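Getting the Garden Things Together

Every November, once the beds are put away for the year, Chepkoech and I promise each other that we will finally sort out the garden tools, and then somehow it's spring and we're digging for a trowel with muddy hands. This year we did it indoors, with a pot of tea on the go and the radio playing, and I'm so glad we did.

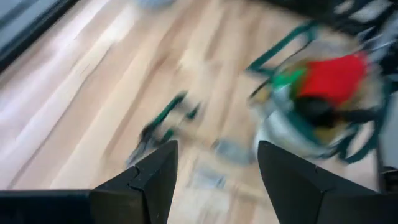
Pale floorboards, a dark green frame and a splash of bright red cloth, all in a blur.

I have a soft spot for that green and red together, blurry or not. It makes me think of tomatoes, which is probably what I'm always thinking of by this time of year. We had 8 plants last summer and I could happily have had more, although Chepkoech, who did most of the watering, may feel differently about it.

The tool bag got the table. I do love a bag with pockets on the outside, where you can reach for a thing without emptying everything else onto the path first, and the tall ones are just right for long handles. We spent a good while debating what should live where, and I expect we'll change our minds again before the first peas go in.

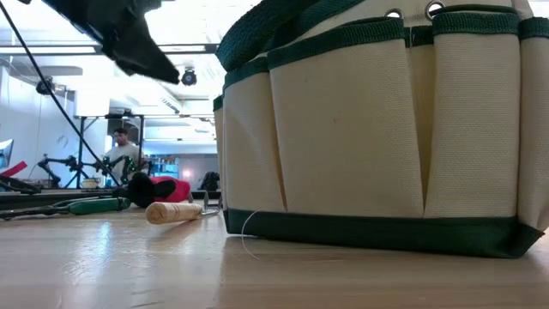
The canvas bag with its green edging, and the little hand cultivator lying beside it. One loose thread to snip at the bottom!

More from the shed shelves when we get to them.

Tamara Căpraru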